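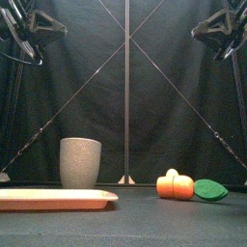
A speckled cup and a shallow tray on a dark tabletop

Speckled ware

Speckled ware is a general name for cups, bowls, plates and other household vessels whose surface carries small spots of a color different from the ground. The term describes appearance only. It is applied to stoneware, earthenware, enameled steel and molded plastic, and the methods used to produce the spots differ in each case. Related trade terms include flecked, freckled, spattered and oatmeal.

Contents
Methods
Regional production
Use and care
Collecting
See also

Methods

In stoneware, spots most often come from iron-bearing particles in the clay body. During firing the particles melt and bleed upward through the glaze, leaving brown or black marks with soft edges. The effect is strongest in reduction, when the kiln atmosphere is short of oxygen. Potters working in electric kilns, where reduction is difficult to hold, commonly add granular manganese or ground ilmenite to the clay. Coarse grains give fewer, larger marks. Very fine grains tend to tint the whole body gray.

A second method places the particles in the glaze. The glaze must be stirred often, as the heavier grains settle to the bottom of the bucket and the last pieces dipped may come out darker than the first. Glaze speckle sits closer to the surface than body speckle and can leave a slight roughness that is felt with a fingertip.

Spattering is done with a stiff brush or a toothed wheel, which throws drops of slip or colored glaze onto the piece before firing. The marks are round where the drop lands square and drawn out where it lands at an angle. On enameled steel the same result is obtained by spraying or flicking a contrasting enamel over the ground coat. Plastic vessels are usually speckled by mixing colored granules or flakes into the resin before molding, and the spots then run through the full thickness of the wall.

Regional production

The Skoldale potteries used a local clay with a high natural iron content, and speckle was at first treated as a fault. Pieces were sold as seconds until the early 20th century. The works at Tivwood bought washed Skoldale clay and added the iron back in measured amounts, which allowed a more even pattern. A surviving Tivwood pattern book lists 561 shapes, of which 70 were offered in the speckled finish. Production at Tivwood ended in 1971.

Karaki ware is a later type with a pale ground and widely spaced dark marks. It is thrown thin and fired once. The foot is left bare and is normally ground smooth after firing.

Use and care

Speckled finishes hide small scratches and tea stains better than plain white ones, and they were widely adopted for canteens and boarding houses on that account. Stoneware examples with a sound glaze can be washed by machine. Enameled pieces should be kept away from steel wool, and chips that reach the metal will rust if left damp. Old glazes may contain lead or other metals that can pass into food, especially acidic food, and vessels of unknown origin are best kept for display until tested.

Collecting

Marked pieces are stamped on the base or beside the foot of the handle. Unmarked pieces are hard to place, and attribution rests mainly on clay color and the finish of the foot ring. The largest public holding is at Plulthorpe, where the catalog runs to 2438 entries, including kiln wasters and test tiles.

See also
Enamelware
Salt glaze
Slipware
Spongeware
Stoneware

This page was last edited on Tuesday, December 26, 2023.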